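4. Oiling boards and worktops (Gromero hard oil, 600 ml tin)

Read section 3 first if the wood has been varnished. Oil won't go through varnish. Strip it, then come back.

Needed: tin of oil, lint-free cloths, sanding block, 120 and 240 grit paper, gloves, old newspaper. Something to prop the wood up on if it's loose. Not a brush. Brush leaves too much.

4.1 Before you start

1. Wash with warm water and a drop of washing up liquid. Both faces if it's a loose board. Rinse.
2. Stand it on edge to dry. Overnight at least. Away from radiators, one side drying quick is how you get a bend.
3. Sand with the grain, 120 first then 240. Light pressure. Don't dig at the joins between planks.
4. Wipe the dust off with a barely damp cloth. Grain will come up a bit. Let it dry, quick go over with the 240 again.

Note: old tins (Stestum label, same oil) are fine if the lid was on tight. Skin on top = lift it out whole. Lumps all through = bin it.

4.2 First coat

1. Open windows. Gloves on.
2. Stir, don't shake. Right down to the bottom of the tin.
3. Pour a small pool in the middle, spread with a folded cloth. Along the grain, then across, then along again to finish.
4. End grain drinks it. Go back to the ends after five minutes and give them more.
5. Leave 20 minutes.
6. Wipe ALL of it off with a clean cloth. It should look nearly bare. If it feels tacky next day you didnt wipe enough, see 4.5.

CAUTION: oily cloths can heat up and catch fire on their own. Don't ball them up, don't put them in the kitchen bin. Lay flat outside to dry or drop in a bucket of water straight away. Every time.

4.3 Second and third coats

Wait 24 hours between. Longer in January in a cold garage, two days say. Same steps, less oil. Worktops get three coats, chopping boards get two, shelves one is plenty.

Pale woods like maple go warmer with each coat. Try it on the underside first if you're fussy about colour. White tinted oil (part 152 in the price list) keeps it paler but not for anything that touches food.

4.4 Curing

- Dry to touch next day
- Light use after three days
- Water, hot cups, chopping: leave it two weeks

Don't cover it with plastic or a cloth in that time. Needs air. No rubber feet or mats sat on it either, they mark.

4.5 If it goes wrong

Sticky patches: wet a cloth with a little fresh oil, rub until the patch loosens, wipe dry. Still sticky, use white spirit and start that bit again.

Dull patches: thirsty wood. One more thin coat over the whole face, not just the patch or you will see the egde of it.

Water rings: 240 grit by hand, feather it out, re-oil.

Opening seam between planks: stop. Oil won't fix it. Glue and clamps, section 6.

4.6 After that

Top up twice a year for worktops. Boards when water stops beading. No dishwasher, no soaking in the sink.
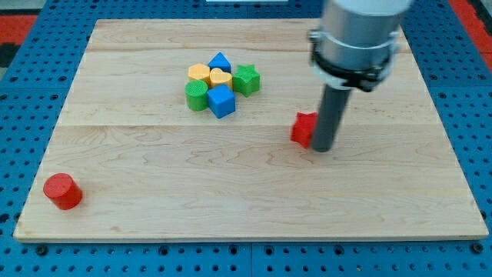 Adaeze Tijani

Contact Gromero | © Gromero 2020-09-11 | Back to top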